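Home | Topics | Ask a Question | For Teachers | Search

Filed under: Robots and Computers, Ages 8 to 11

How a Robot Can Practice in a Make-Believe Kitchen

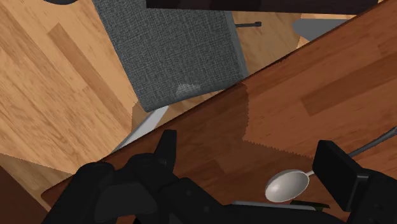

A robot's black gripper and a silver spoon on a wooden table, all drawn by a computer.

Picking up a spoon is easy for you. You probably learned how before you could talk. For a robot it is a hard job. A spoon is thin and smooth, and it lies almost flat, so there is very little for a gripper to get hold of.

Robots can learn jobs like this by practicing. The trouble is that practice takes a long time. A real robot moves slowly while it is learning. It drops things, and sometimes it bumps the table. A person has to stay close by to put the spoon back and start again.

A team at the Hurkcombe robot lab wanted to know if a robot could do most of its practice inside a computer.

What is a simulation?

A simulation is a copy of something, made with a computer. Many video games are a kind of simulation. When you drive a car in a racing game, the computer works out how fast the car goes and what happens when it hits a wall.

The Hurkcombe team built a simulated room and called it Murnska. It has a table, chairs and a wooden floor. It also has a simulated robot arm with a gripper. The gripper has two fingers that open and close, like your thumb and first finger when you pinch something.

Nothing in Murnska can break. If the spoon falls, the computer puts it back right away. The robot can practice all night with the lights off.

What does the robot see?

Look at the picture again. The gripper is very close and the table is behind it. This is a view from near the robot's own hand. You can see part of a chair past the edge of the table, and the floor under it.

The robot does not know what a chair is. It gets a picture made of tiny colored dots, called pixels. It has to learn which dots matter. The gray ones that make up the spoon matter a lot. The ones that make up the floor do not matter much for this job.

Why change the room?

Felicidad Maglaya made the first version of Murnska. In that version the table was always the same color and the light always came from the same place. The robot got very good at picking up the spoon there.

Then the team tried it with a real arm and a real table. It missed the spoon nearly every time. The real table was a different brown, and there was a shadow on it.

The robot had learned one room too well. It is a bit like a student who learns the answers to one spelling test and then gets a new list of words.

So the team made changes. Each time the robot started a new try, the computer picked a different look for the room. The table might be dark or light. The spoon might be turned another way. The chairs might move. Scientists call this domain randomization. "Domain" means the place where the robot works, and "randomization" means mixing things up by chance.

The test

Marius Sârbu and Annick Després ran the test. They used three robots' worth of training, but only one real arm. The first set of training came from the room that never changed. The second came from a room where only the colors changed. The third came from a room where everything changed, 2612 different rooms in all.

Each one then got 300 tries at picking up a real spoon. There were 12 starting places for the spoon, marked on the table with tape, and every one was used the same number of times.

The first did badly, as before. The second did better, but it had trouble when the spoon was turned sideways. The third did the best of all. It still missed sometimes, mostly when the spoon was very close to the edge of the table.

What they still don't know

The team is not sure which change helped the most. It could have been the light, or it could have been moving the spoon. Rommel Tagle plans to test them one at a time, starting in June.

They also want to try forks. A fork has gaps between its points, and those are hard to copy well in a simulation.

Words to know

Gripper: the part of a robot that holds things.
Pixel: one tiny dot in a computer picture.
Simulation: a copy of something real, made with a computer.

Try it yourself

Put a spoon flat on a table. Pick it up using only your thumb and one finger. Now turn the spoon a different way and do it again with your eyes closed. Where did your fingers touch first?

More in Robots and Computers

How Does a Robot Know Where Its Arm Is?
Goveck, the Robot That Sorts Socks
Why Are Glass Cups Hard for Robots to See?
What Is a Pixel?

Back to top | Next story | Print this page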